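# 小户型厨房台面餐具沥水与收纳研究

课程项目报告(第二稿,11月)

小组成员四人,指导教师 Ettore Testa。第一稿退回后,我们补做了碗的部分,并重写了第三节。

## 一、选题

我们住的 Pitska 公寓每层共用一个厨房,水槽右侧的台面很窄,洗好的碗盘经常叠在一起,底下那只总是带水。公寓不允许在墙上打孔,挂墙式沥水架用不了,所以课题限定在台面上:一只普通的金属丝碗架应该放在哪里,盘子和碗应该怎样摆,才能少占地方,又方便下一个人使用。

原计划还包括筷子和杯子,时间不够,本稿没有写。

## 二、材料与场地

- 金属丝碗架:长方形,内有成排竖齿,可以插放盘子,旧物。
- 盘子:公寓公用的平盘,尺寸相同。
- 小碗:两只。
- 对照品:Gratau 折叠沥水垫,Hureck 塑料沥水篮。
- 其他:厨房秤、卷尺、吸水纸。

摆放练习在白色台面上进行,三面有围板。沥水称重在公寓厨房完成,水温没有控制,这是第一稿被指出的问题,目前仍未解决。

## 三、方法

### 3.1 访谈

我们在公寓里发放问卷,收回18份。问题集中在三件事:洗完后碗盘放在哪里,多久收进柜子,最不满意的是什么。

### 3.2 沥水称重

盘子洗净后立即称重,放上架子,每隔10分钟再称一次,直到读数不变。竖插、斜靠、平叠三种摆法各做一轮。碗分为倒扣和斜放两种。每次称重之后用吸水纸擦干台面,再开始下一轮。

### 3.3 摆放位置

碗架先后放在台面的左、中、右三处,盘子和碗放在另一侧待取。记录从拿起第一件到全部上架的时间,并记下有没有碰到架边。

## 四、结果

问卷里,多数人把碗盘留在架子上,到下一顿饭直接取用,并不收进柜子。最常见的不满是“拿一只要挪开三只”,其次是架子下面积水。

盘子竖插时干得最快,平叠最慢,最下面一只到最后一次称重时仍然带水。完整一轮竖插的测试,包括清洗和等待,用时145分钟,比预计长很多,主要耗在等秤的读数稳定上。

碗的结果不太整齐。倒扣时碗口朝下,水能流走,但碗底的凹圈会存水,拿起时容易滴到旁边的盘子上。斜放可以避免存水,但竖齿的间距是按盘子做的,碗卡不住,轻轻一碰就滑下来。目前我们认为碗应倒扣在架子一端,与盘子之间空出一格。

位置方面,把架子放在中间偏左、待放的碗放在右侧,比较顺手,右手取物时不必越过架子。架子靠最左边时,靠墙那几格伸手不方便。组里有一名左利手成员,她的记录与其他人相反,因此这一条不能当作通用结论。

Gratau 沥水垫收起来最省地方,但盘子只能靠在一起,不易立稳。Hureck 沥水篮下面带接水盘,台面不湿,接水盘却要经常倒,问卷里有两人提到忘记倒水后有异味。

## 五、存在的问题

1. 样本只来自同一幢公寓,住户的碗盘种类也相近。
2. 称重由不同成员完成,甩水的力度不一致,这对第一次读数影响很大。
3. 碗架较旧,有没有轻微变形没有检查。换一只新架子,竖齿的松紧可能不同。
4. 位置测试只记录了空架起步的情况。实际使用时架子上往往已有别人的碗盘,下一步应从半满状态开始做。

## 六、下一步

计划在 Eze 楼的厨房重复位置测试,那里的水槽在台面右边,正好与我们这边相反。碗的部分准备试一种可以夹在竖齿上的小挡条,用铁丝弯成,不改动架子本身。问卷增加一题,询问住户惯用哪只手。

称重的原始表格放在附录 A,问卷原文放在附录 B。

## 附图
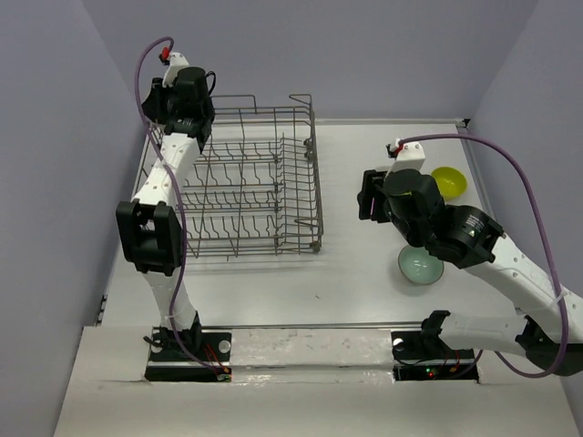 图1 台面上的金属丝碗架(空架)与右侧的两只小碗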